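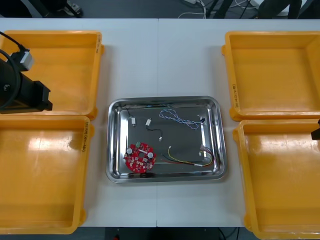
Horerik Sorting Bench: Periodic Inspection
Site: Leinonen small parts room
Date: 1/28/23
Next full check: September

Answer Yes, No or N/A. Add a comment for every No.

1. Work surface

1.1 Table top clean and free of grit: Yes
1.2 Both panels level where they meet: Yes
Comment: Checked with a straight edge along the whole join. Last time the right panel sat slightly proud. Feet adjusted then and it has held.
1.3 Join free of trapped wire ends: No
Comment: Two short strands found near the back. Removed with tweezers. Add the join to the end-of-shift wipe down.

2. Yellow bins

2.1 Four bins in place, two each side of the tray: Yes
2.2 Rims and corners free of cracks: Yes
2.3 Labels handwritten in black and readable: Yes
Comment: Go over any letters that start to fade. Do not use paper stickers, they lift when the bins are washed.
2.4 Bins sit flat and do not rock: No
Comment: One spare from the Birar order rocks when pressed at a corner. Put aside, not for use on this bench.

3. Steel tray

3.1 Tray in the centre, clear of the bins: Yes
3.2 Rim smooth all the way round, no burrs: Yes
3.3 Floor of tray flat: Yes
3.4 Circuit boards kept out from under loose wires and connectors: Yes
Comment: Round boards to be lifted by the edge only. Do not hook a finger or tool through the centre hole.
3.5 Amount in tray within the limit (30 pieces): Yes

4. Lighting and surroundings

4.1 Light even across the bench: No
Comment: Strong glare on a glossy bin floor. Small pale parts are hard to pick out against it. Try turning the lamp before ordering a diffuser.
4.2 Cables secured and not rubbing: Yes
4.3 Walkway of 42 inches kept clear: Yes
4.4 Static earth point tested: Yes
Comment: Truvum tester used. Its own calibration is due within 7 weeks.

Actions outstanding: 3
Item 1.3, add to cleaning sheet
Item 2.4, return bin to supplier
Item 4.1, adjust lamp and recheck

Bench may stay in use while these are open.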